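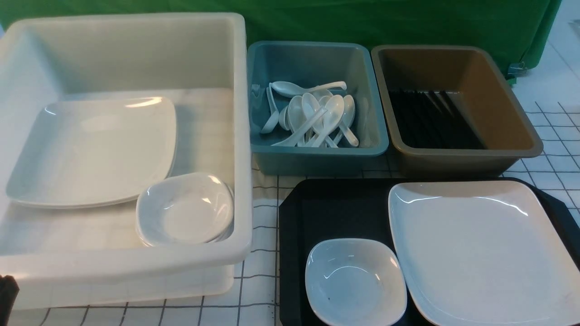 Subject: Re: bins and tubs for the noodle supper
Date: Friday, October 6, 2023
List: Cullton Supper Club

Hi all,

Replying on-list because I got the same thing off-list from a couple of you and I'd sooner type it once!

> Before we go buying anything, can we settle how the dishes get
> stored? In January we had everything in cardboard boxes and it took
> forever to find the spoons. I think one giant tote for the whole lot
> would be simplest. Also, are we still stacking plates on their sides?
> And do we have enough bowls for 48 if the Tremblay folks come too?

OK, so I'm going to argue against the one giant tote. I tried it at home with the Junamach set (the square white stuff, you all know it by now) and with the spoons in there too, every time I wanted one I was fishing around under bowls. What I like much better is the big white bin for plates and small bowls only, plates flat in one stack, bowls in another stack next to them. Then the soup spoons get the teal tub and the chopsticks get the brown one. The spoons can just be a heap, they're never going to lie neatly with those deep bowls on them and I've quit trying. Chopsticks I do lay all the same way, though, so you can grab a handful without poking yourself.

And the colors really do help! If you're at the other end of the kitchen you can yell "teal!" and somebody brings you spoons.

For setting up, I put the bin on the left, then teal, then brown, and a black tray in front on the right where there's room. You build one place setting on the tray and off it goes. I've been starting with the small bowl on the left side of the tray and filling in from there, but I'm not married to it, so if you're left-handed please try it your own way and tell me how it feels.

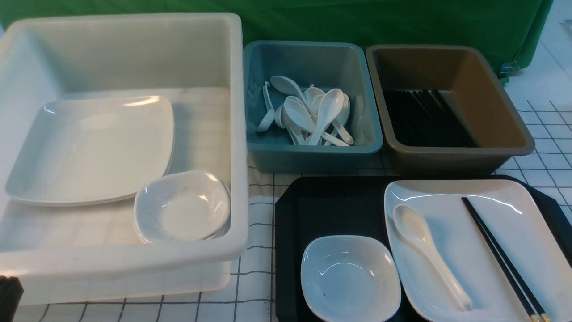 Should the plates go in the bin on edge or flat?
Flat, please, with the bowls in their own stack beside them. On edge they slide over as soon as the bin gets tipped, and then you're restacking the lot.

Now, numbers. I went through the closet at the Cullton hall and we have 88 of the small bowls, so 48 people is fine even if some want one for sauce and one for pickles. They won't all fit in one bin, obviously. I'd do 2 white bins and keep the rest on the shelf until we need them. Trays are the shortage, we only have 5, so whoever is carrying has to bring them straight back and not leave them on the piano (guilty, twice).

The Cumis tablecloth with the black grid lines can stay on the serving table, by the way. I know one of you thinks it looks like graph paper. I kind of love it, and it's handy for lining things up when I'm setting out before my coffee.

Still open: lids. The bins didn't come with any when I bought them, and I don't want to leave plates uncovered in the closet over the winter. A clean dish towel over the top would do for now, but if you've got spare lids in the garage that might fit, bring them along to the next setup and we'll try them on.

See you at the hall, and bring an apron, I'm down to one.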